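Home News Projects Tool Library Inductions Archive Contact

Project report: the hand-held gripper, second build

March 31, 2020

The second version of the Lelgate workshop's hand-held gripper is assembled and has been in use on the bench since the last newsletter. This item covers the changes from the first build, the measurements taken so far, and the work planned for April. Members who want the drawings will find them in the project folder under Budton, the name the build has had since it was a sketch on the back of a materials order.

The tool is a two-finger parallel gripper carried by the operator, with a camera mounted behind the fingers and looking forward between them. The operator picks things up and puts them down, the camera records, and finger opening is logged alongside the video. The intention is to fit the same fingers and the same camera to the Riedl arm when its shoulder joint has been rebuilt, so that the arm works from the view the hand tool recorded. Matching the two geometries has taken more time than any other part of the project.

Fingers. The first set was too thin. Under a firm squeeze the tips spread apart, and the logged opening no longer agreed with the opening measured at the tips. The new fingers are plain black rectangular blocks, printed solid for the front third and at a heavy infill behind that. They are ugly and stiff. Each is held to its carriage by two screws from the rear, and a small hole in the top face takes a locating pin during assembly. The pin comes out again before use. Anyone printing spares should ream the hole by hand, as the printer closes it up slightly and a forced pin will split the top layers.

Drive. The trigger pulls both carriages through a rack and a single pinion, so the fingers close symmetrically. The return spring is the one from the first build. A stiffer spring was tried and removed after one afternoon, because the operator's hand tired before the battery did. Backlash in the rack is noticeable when the direction of travel reverses. It has been reduced by shimming the pinion shaft and could be reduced further with a cut rack in place of the printed one.

Camera. The bracket was moved back and raised. On the first build the fingers filled so much of the view that small items disappeared behind them during the last part of the approach. With the new bracket, both fingertips stay in view at the lower corners and the space between them is clear. The penalty is a heavier rear end. A counterweight was considered, but the battery was moved forward under the grip instead, and the balance is now acceptable for sessions of ordinary length.

The bench items are mostly kitchen goods. They are cheap, they come in awkward shapes, and they can be replaced from any grocery store. The set has a few boxes, some soft packets, several jars, and a number of utensils. Clear glass is the hardest of these for the camera, and tall items with a heavy lid are the hardest for the operator, who has to judge the height of the grip as well as the width.

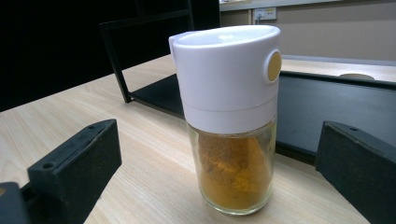

Fingers open on either side of the spice jar, seen from the gripper's camera.

Jars of this type have become the usual check after any adjustment. The fingers have to clear the lid on the way in, then close evenly on a smooth surface. If one finger touches early the jar slides toward the other, and the fault is generally in the carriage alignment. A grip on the glass is preferred to a grip on the lid, which can turn on its thread if the wrist is rotated.

Recording. The log now holds 1,371 picks. Of these, 127 were rejected on review, nearly all for one of two reasons: the operator's free hand crossed the view, or the opening signal dropped out. The dropouts were traced to the connector on the Karkell encoder board, which has no latch and works loose under vibration. A cable tie through the mounting hole has held it since. A proper latching connector is on order and will be fitted when it arrives.

Calibration. Finger opening is calibrated against gauge blocks at five positions. The fully open reading is 118 mm on the current fingers, and the calibration has to be repeated whenever a finger is removed, even when the same finger goes back. The procedure is short and is written up in the project folder. Please initial the sheet when it has been done – two sessions had to be discarded because a finger had been swapped and the old table was still loaded.

Weight. With the battery fitted, the tool is still heavier than we would like. Most of the excess is in the rear plate, which was cut from stock already on the shelf. A lighter plate has been drawn with the center pocketed out. It needs an hour on the mill and a fixture to hold the thin section while the second side is cut.

Work planned for April:

Fit the latching connector and remove the cable tie.
Cut the pocketed rear plate.
Print two spare finger sets, one with a rubber facing.
Record a further 400 picks with the rubber-faced fingers, using the same bench items.
Strip the shoulder joint of the Riedl arm and measure the bearing seats.

The rubber facing may change the calibration, as it compresses under load. The plan is to take readings at light and firm squeeze and keep both tables until the difference is known. Members with offcuts of thin sheet rubber, preferably black and without a fabric backing, are asked to leave them in the tray marked Budton next to the print station.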